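Forno Two-Door Base Cabinet, Low

Item group: Office storage
Maker: Grullard
Finish: oak veneer, matte lacquer
Doors: 2, hinged, full overlay
Shelves: 1, adjustable
Assembly: delivered assembled

The Forno low cabinet is the base unit of the Grullard office range. It can stand alone or be joined to other Forno units of the same depth to form a continuous top. Joining screws and a drill guide are in the hardware bag. Cabinets should be leveled before they are joined, as the side holes have no play once the screws are tight.

The shelf rests on four steel pins and can be set at three heights. Maximum shelf load is 15 kg, evenly spread. Do not store liquids directly on the veneer.

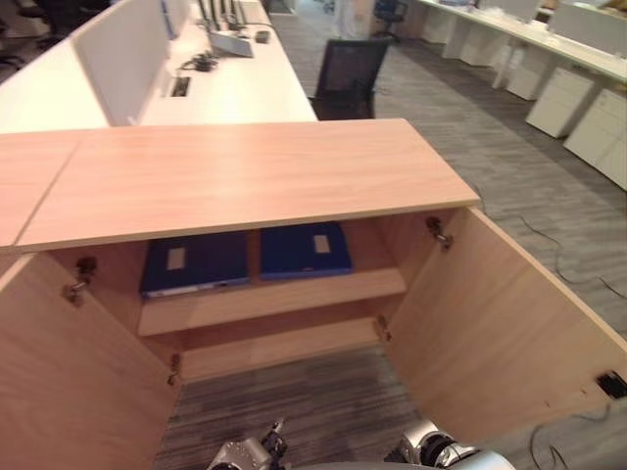 Hinges are adjustable in height, depth and side position with a cross-head screwdriver. Doors leave the factory set to a 3 mm gap. If the gap is uneven after installation, check the floor first, then adjust the upper hinge of the door that sits low. Do not remove the lower hinge while the upper one is loose.

Options

Lock set, keyed alike or keyed to differ
Plinth, replaces leveling feet
Second shelf, with pins
Back panel in matching veneer, for use as a room divider

Care

Wipe with a damp cloth and dry along the grain. Solvent cleaners dull the lacquer. Small scratches can be treated with the Prullodero repair stick in the matching shade.

Delivery and returns

Stock finishes ship in 4 working days. Units ordered with a lock set or back panel are made to order and cannot be returned unless faulty. Veneer shade varies between batches, so joined units should be placed on one order.

Spare parts and drawings: contact Shiyu Fang, parts desk.
Page revised 16 July 2024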